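What a Gripper Really Costs

I walked into Binstead in March with a budget of 41 thousand dollars and a head full of arms. Big ones, little ones, ones that fold up like a beach chair! Kojo Gbeho, who has been buying automation for the place longer than I've been writing about it, let me talk for a while and then asked what I'd put down for fingers.

I'd put down nothing. I figured they came with it.

They don't (or the ones you get are for show), and that's where his spreadsheet starts. Fingers first, then spares, then the hours people spend with a hand-held gripper picking up whatever is lying around. He wants two quotes for every line, Besik and Zitano usually, and he leaves four weeks for them to come back.
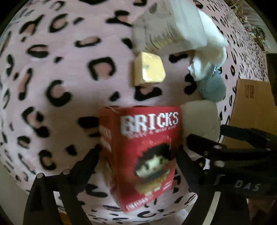

Page last changed: March, 4:41 p.m.

A red cardboard box marked BRICKS, held upright between two black fingers, with pink leopard fleece behind it. I love this stuff. Cardboard is a fussy thing to budget for, Kojo says, and fleece is worse, so he prices the job by the most annoying item on the list and lets the easy ones ride along.

Géza Csonka over at Kovács does it the other way. He buys cheap, runs some 1000 grasps, and only then asks for real money. I went back and forth on the phone with both of them and I still lean toward Kojo, mostly for the spares. My own plan now has a line for them, right under fingers, and the arm has slid down to the second page.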